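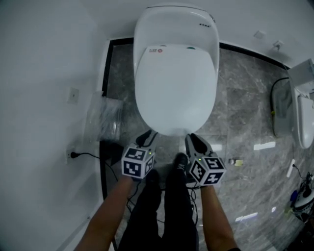 Oct 8, 2020

Toilet lids, day two. Setup as yesterday: both hand grippers, marker cubes on, bare forearms, black trousers. Task is lid open, lid close, and the house rules for it are what this entry is for, as the rules sheet on the wall still describes a drawer.

Start pose first, as it's the one people argue with. Grippers in front of the lid, jaws toward the front edge, not touching. Both cubes in view of the head camera. Hold still for a slow count of three, then go. If you start with a jaw already on the lid, the episode is no good, however nicely it goes afterward. I threw out a lot of mine in September for that and I'd rather not relive it.

Rules as they stand after this morning:

1. Check the green light on both cubes before every batch. Every batch, including the one right after the batch where they were fine.

2. Batches are 70 episodes, then take the grippers off and walk around. The Astenby people did 200 in a row and you can see the wrists going in the data. The openings get lazier and lazier until the lid is more or less being flung.

3. Cables. They run down past the operator's feet, and there is no arrangement of them I like. Current practice: feet set before you pick up the grippers, and feet stay set. If you have to step, stop recording, step, look down, start again. A shuffle in mid-episode counts as a step. I know it was only a small shuffle.

4. One lid motion per episode. Open is an episode, close is an episode. Cordier wanted open-and-close as a single take to save time, and then asked us to split them afterward by hand. No.

5. No dropping the lid. The soft-close does not excuse you. Lower it until it meets the seat and keep the jaws there until it's down. A policy trained on people letting go will let go, and the next lid may not be so forgiving.

6. Grippers only. No thumb, no knee, no helpful elbow. If the jaw slips, either recover with the jaw or mark it failed. Failed episodes are kept and labeled as failed. They are worth something. Failed episodes labeled as good are worth less than nothing and take a week to find.

7. Leave the clutter alone within a session. Power cord on the left, plastic bag by the wall, the second toilet on the right with the box on its tank, things on the tiles. Don't tidy halfway through a batch. Tidy between sessions, or better, move things about between sessions and write down that you did. The exception is anything you could trip over, which gets moved at once, batch or no batch.

8. Wipe the jaw pads before they go on to any other task. I'm writing it down because the kitchen set is on the same schedule.

Notes on the floor: glossy marble-patterned tile and it throws white streaks on the right-hand side. The old Kestthorpe guideline says "avoid specular surfaces where practical," and I would love to hear what they consider practical in a bathroom. My proposal is to keep the streaks and log the lighting state (overhead on or off, door open or shut) in the session header. Wirudlow's header template has a free text field that has never contained anything except "ok". Put it there.

Sleeves: rule was bare to the elbow on both arms. I'm relaxing it to "no cuff near the gripper." A dark sleeve low in the corner of the view does no harm, and we'll want long sleeves in the set sooner or later.

Count so far is 1,038 episodes on this task, good and failed together. Target for the first release was another 200 on top of that, which is tomorrow if the cables behave, so probably Monday.

Open points:

– Does a failed grasp followed by a clean recovery count as good? I say yes, with a tag. Cordier's sheet has no tag column. Ask.
– The label at the back of the lid. Leave it on or peel it? Leaving it on for now. It's been there since the first session, and if it comes off it comes off between sessions (see 7).
– Second toilet: use it or move it out. If we use it, it needs its own session ID, and the start pose has to be redone for it.
– Take down the drawer sheet. Put this up, typed, minus the complaining.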